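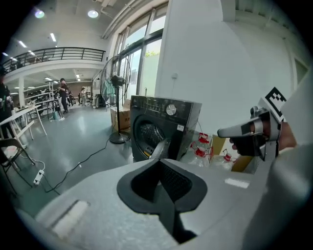 Inicio | Entradas | Recuerdos | Sobre este blog | Escríbeme

Las esquelas de la tía abuela
Publicado en abril por la autora de Cuaderno de Nerden

Cuando vaciamos el piso de mi tía abuela, la que vivió toda la vida en Nerden, encontré en el cajón de los manteles una caja de galletas llena de esquelas recortadas. Las había guardado durante años, dobladas con muchísimo cuidado, y en el margen de casi todas había apuntado algo a lápiz: «buena vecina», «me prestó la máquina de coser», «no fui al entierro y me pesa». Me senté en el suelo a leerlas y se me fue la tarde entera (y la cena, que acabó siendo un yogur).

He tardado casi todo el invierno en ordenarlas, por las noches, con una infusión al lado. Son 2,043 recortes, la mayoría del periódico de Stavstead, y 105 de ellos no llevan ninguna fecha, así que los he ido colocando por el tipo de letra y por lo que venía impreso detrás: anuncios de zapatos, la cartelera, medio crucigrama que ella había empezado a resolver.

Lo que más me ha gustado es ver cómo cambia la manera de despedirse. Las antiguas eran sequísimas, el nombre, la parroquia y la hora. Luego empiezan a asomar las aficiones, los nietos, el perro... Hay una de un señor de Flarnurby que cuenta que plantó 70 perales y que nunca le gustaron las peras. ¡Cómo me habría gustado conocerlo!

La suya la escribí yo, y me costó más que ninguna otra cosa que haya escrito. Puse que hacía rosquillas de anís, que cantaba mal y fuerte, y que cruzó 20 veces el puente de Khokhar a pie para visitar a su hermana enferma. Se me olvidó poner lo de la caja, pero es que entonces todavía no la había abierto.

He metido su esquela con las demás, la última, y en el margen le he escrito a lápiz «me enseñó a coser botones». Si alguno de vosotros guarda recortes parecidos de Stavstead, contádmelo en los comentarios, que me encantará leeros.

Contacto | © Cuaderno de Nerden | Volver arriba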